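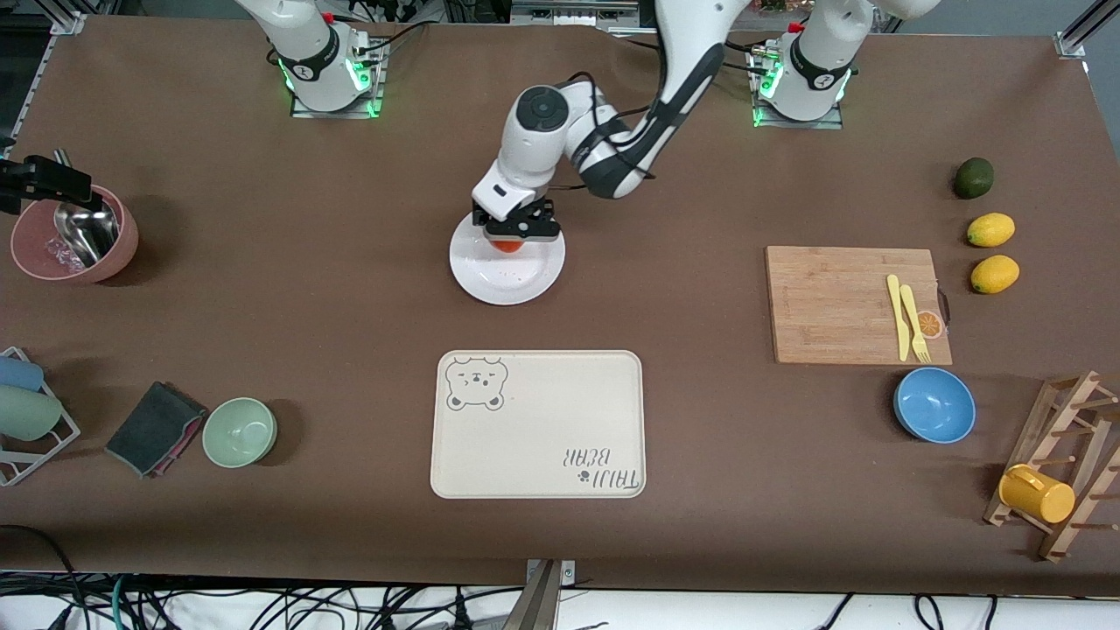

*Left arm at the plate, kitchen layout with tray, cutting board and both racks.*

**Recording a two-arm kitchen task by remote control: when to split the demonstration, and what to do with the idle arm**

Posted in: Teaching by Demonstration › Two-Arm Stations
Posted by **sesside_bench**

Our laboratory operates a two-arm tabletop station at the Sesside site. The arms are fixed along the far edge of the table and are driven by an operator with a pair of hand controllers. Each arm carries a parallel gripper. We are preparing a set of demonstrations in which the robot clears a table of kitchen items, and I would be grateful for advice from groups that have completed a set of this kind.

The present task sheet asks the operator to take a small orange object off a round white plate with the left arm and set it down in the cream tray directly in front of the plate. The right arm has its own work at the far side of the table, where there is a large pink bowl with a metal container and a plastic bag in it. The remaining items (cups in a wire rack, a cutting board with a plastic knife and fork, lemons, a lime, two further bowls, a mug on a wooden rack) are used in other task sheets and stay on the table throughout.

We have recorded 208 demonstrations to date. The following points remain unsettled among our operators.

1. One group of operators records the whole sequence, both arms included, as a single demonstration. The other group stops and restarts the recording between the two arms. The resulting files differ greatly in length, and we do not know whether they may be used together.
2. While the left arm is working, some operators withdraw the right arm completely. Others leave it waiting over the pink bowl. The written procedure says only that the idle arm "shall be kept clear," and that wording has been read in both ways.
3. The object on the plate is small. Operators frequently close the gripper, open it, shift slightly and close it again. Should a demonstration with a second attempt be kept or discarded?
4. We have been moving the unused items between demonstrations, but without any fixed rule. A colleague has asked that we hold them still until the first model has been trained.

The recording software is Wetard, with its default settings. Hand guiding is also available on these arms, and we would consider it if remote control is judged unsuitable for small objects.

---

**kirkell_training_desk**

The questions are addressed in the order given. These replies reflect the practice of the Kirkell training desk, which prepares operators for several two-arm stations of similar layout.

**Length of the demonstration.** We advise recording the whole sequence without a stop and marking the divisions afterward. A recording that is stopped between arms loses the movement from one part of the task to the next, and that movement has to be learned as well. It is the part most often missing when a trained model stands still halfway through a job. Segment marks can be added in review by a second person who has the task sheet at hand. The marks we use are:

- arm begins to approach
- gripper closed on object
- object clear of surface
- object released
- arm at rest position

The files you already hold need not be thrown away. Keep the short recordings in a separate folder, give them the same segment marks, and train on them only as segments. They should not be presented to the model as complete demonstrations of the two-arm sequence.

**The idle arm.** The phrase "kept clear" should be replaced by a named rest position for each arm. It matters less where that position is than that every operator uses it. If one operator parks the right arm over the bowl and another withdraws it, the model receives two different answers to the same situation and may drift between them. On a table with a rack or bowl near the edge, we set the rest position high enough that the gripper passes over every item without a detour. The operator returns to it before the other arm starts down.

Where the two arms are required to work at the same time, this rule does not apply and a separate task sheet should be written. Please do not mix the two kinds under one task name.

**Second attempts.** Our rule is as follows.

| What occurred | Action |
|---|---|
| One clean grasp | Keep |
| Gripper reopened once, object still in place, grasp then completed | Keep, and mark as "regrasp" |
| Object pushed across the plate and followed by the gripper | Keep only if the approach was restarted from above |
| Object dropped outside the plate or tray | Discard from the main set; retain as a failure |
| Operator paused for longer than a few seconds | Trim or discard |

A moderate share of regrasps is useful, as it shows the model how to recover. The difficulty arises when the habit belongs to one operator who does it every time. Review the files by operator before deciding. In one of our own sets, 78 regrasps had been entered by the same person, who had been sitting with a poor view of the gripper tips. Moving the chair corrected the matter.

**Unused items.** We respectfully disagree with holding them still. A model trained on a fixed table will often rely on the position of a rack or a board to find the plate, and it will fail when that item is moved. Change the layout on a schedule. For a table of your kind we would move the loose fruit and the bowls at every tenth demonstration, and the larger items, such as the racks and the cutting board, at the start of each session. The plate and tray should also be moved within the area that the left arm can reach comfortably. The tray should be turned from time to time, particularly if it carries any printed picture or lettering, so that the print does not become a landmark.

**Hand guiding.** We do not recommend a change. Hand guiding gives a good sense of contact, but the operator's hands and sleeves enter the camera view, and guiding two arms at once requires two people. For small objects, it is better to reduce the motion scale on the hand controller during the last part of the approach. Operators should be asked to approach from directly above, stop, and then close.

---

**pragueside_tom**

We did single-arm pick and place on a Šťastný cell and just recorded everything in one go, 700 demonstrations. It worked acceptably. I would not spend much time on marks. Delete the poor ones and train.

With regard to the cables, please ensure that anything lying on the floor in front of the table is tied back before operators begin walking to and from it.

---

**second_shift_ops**

I agree with most of the reply from the Kirkell desk and wish to add three matters from the operator's side. One correction is also required.

The correction concerns the reply directly before mine. Advice drawn from a single-arm cell should be applied with care to a two-arm station. With one arm there is no idle arm to account for, and the question of rest positions does not come up. Our first two-arm set reached 1,922 demonstrations before any marks were added. Marking them afterward occupied two people for most of February, and a portion could not be marked at all, as the task sheets in use at the time had not been kept. Please mark as you record, or at the latest on the same day.

On the operator's view: in a layout where the left arm reaches down from the far edge, the wrist and the gripper body may hide a small object at the moment of closing. Our operators are given a second screen showing a close view from the side. It is used only for the last part of the approach. Operators who watched it throughout tended to lose track of the other arm.

On the control of speed: new operators move quickly through open space and then hesitate above the object. The model learns the hesitation very faithfully. We ask each new operator to complete a practice session at one steady, moderate pace, and none of those files enter the set. Sessions are limited to 50 minutes, and no recording is made in the last part of the shift.

On the task sheet itself: "Place in the tray" is too broad for a tray that is much larger than the object. Some operators will choose the center and others the nearest corner. Either choice is acceptable, but the sheet should say which is wanted, or should state plainly that any point inside the rim will do. We use the second form, and we ask operators to vary the point on purpose.

---

**sesside_bench**

Thank you for these replies. The following changes will be made at our station, beginning with the Saturday session.

- Both arms will have a named rest position, entered on the task sheet. The right arm's will be set above the height of the dish rack and the pink bowl.
- The full sequence will be recorded without a stop, and segment marks will be added on the same day.
- The existing files will be divided into complete and partial recordings and reviewed by operator.
- Fruit and bowls will be moved at every tenth demonstration, and the tray will be turned at the same time.
- The words "any point inside the rim" will be added to the placing step.

One point is still open. The default Wetard export does not appear to carry a "regrasp" mark, and I should prefer not to place it in the free-text field. If another group has added a mark of its own and can confirm that it survives export, I would appreciate a note of the setting used.

---

**kirkell_training_desk**

We have not found a satisfactory setting either. At present the mark is kept in a separate sheet, listed by file name, and joined to the recordings before training. Please keep the file names unchanged after export, or the two will no longer match.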